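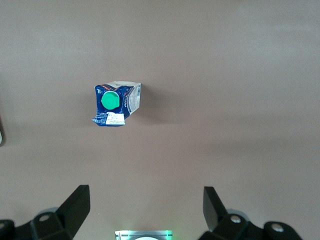 Wrist cam, Vuronik cell. Green cap, blue one-liter carton, fingers open.

12/17/18

Picked up where Munther left off. His handover note for the Vuronik reads, in full, "left finger feels funny." Thank you, Munther.

Put a straightedge across both fingertips with the gripper closed. The left one sat a hair proud. Backed off the bolts at the finger base, cleaned old threadlocker out of the holes (a lot of it, and two different colors, so at least two of us have been in there), reseated the finger against its bracket, new threadlocker, torqued in small steps. Tips now meet with no light between them. Left it 3 hours to cure. Spent those on the cable.

The cable: it was rubbing at the wrist again. Same spot as in July. The tie Hussam put on then is still there and still tight, it is just in the wrong place. Moved it up toward the elbow and left more slack. Ran joint 6 end to end by hand, no snag.

Wrist camera: wiped the lens with the proper cloth. The improper cloth is in the trash and I would like it to stay there. Redid the hand-eye calibration afterward. First try gave nonsense, second was fine. I had the old tool file loaded for the first one. Not proud of it.

Then cartons. Crushed ones only, as the good ones never gave us trouble. Ran 19 picks, new pose each time. Lost 3. Two slipped when the fingers closed on a folded corner, and on the third the planner went for the cap as if it were a handle. Sawsan says to mask the cap out. I say try a lower approach first. We will probably do hers.

Cycle counter on the gripper says 974 since the last pad change. The sheet says to change at 1000. Pads look OK to me, slight polish on the right one. Spares are in the Azar drawer, which is labeled "misc" for reasons lost to history.

To do:
Check finger bolts again after tomorrow's run
Order more cable ties, the wide ones
Ask Rónán where the second hex key set went
Rename the old tool file so I can't load it by accident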